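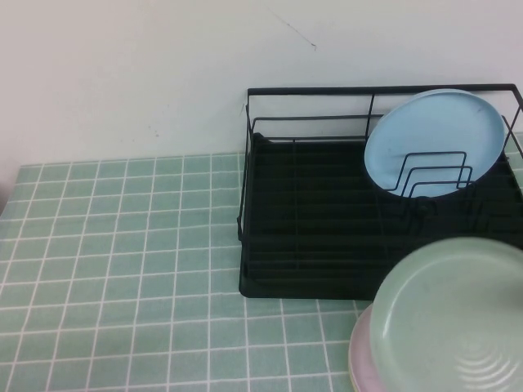
Charmaine says I should stop redoing the first chapter and just go on to the next one, she's said it since summer and tonight she said it again on the phone, slower, like I might be hard of hearing. You can't fix the start till you know the end, Mark it and move on.

So. November 5, 2020. Wrote 2 pages before work and 2 after supper. The after supper ones are bad.

The trouble is still the ferry. I've got Nkosi on the wrong side of the river at the end of chapter six and he has to be in Clukatach by morning or the wedding makes no sense. There's one boat. I said so in chapter two, made a big thing of it, the one boat and the old man who won't run it after dark. Could change chapter two. But I like the old man. Could have him walk to the bridge at Lendis but then he's walking all night and what do I do with him all night, think? He's done so much thinking already. Charmaine's note in the margin of chapter four just says "more thinking?"

Tried it with him stealing the boat. Got half a page. He wouldn't steal it, or he would but then he's somebody else and I'd have to go back and make him somebody else from the start, and that's the first chapter again, ha.

Tried it with the sister coming over to get him. Better. Zaker is the only one in that family who does anything. She rows badly and they fight the whole way across. I could hear that one. Got down most of the talk on the back of the gas bill before it went – must copy it out tomorow, I can't read my own writing after a day.

Groceries, quick. Forgot the onions again. Rain coming in sideways by four and my good shoes on. Called the dentist, they can do the 9th, said yes without looking at anything.

Charmaine also says the dead father is one dead father too many. There's his and there's the bride's. I said people's fathers die. She said not in the same paragraph. Fine. The bride's can live, he can make a speech, he'd give an awful speech – long one, about drainage. Actual fun to write maybe. I'd have to take out the graveyard bit which is the best thing in the middle, or give it to Nkosi instead. He could go past it in the boat. Can you see a graveyard from a boat in the dark? Lantern? Would Zaker bring a lantern? She would, and complain about carrying it.

More than 9 years since I started the thing if you count the first notebook. I don't count the first notebook. It was all weather.

Read a bit of the library book in the bath, the one set on the canal. Everything in it happens so fast. Two people meet and by the bottom of the page they've married and lost a farm. Mine takes a chapter to get through a door. Went back and cut the door. Put a line of it back.

Told Charmaine I'd send her seven by Sunday. Why did I say that. Seven is just a heading and a sentence about geese, and the geese are in the wrong season I think, have to look up when they go over.

Tired now. Heating's making that ticking noise. To do: copy out the row across, kill or dont kill father, geese, onions, ring Mom back before she rings me.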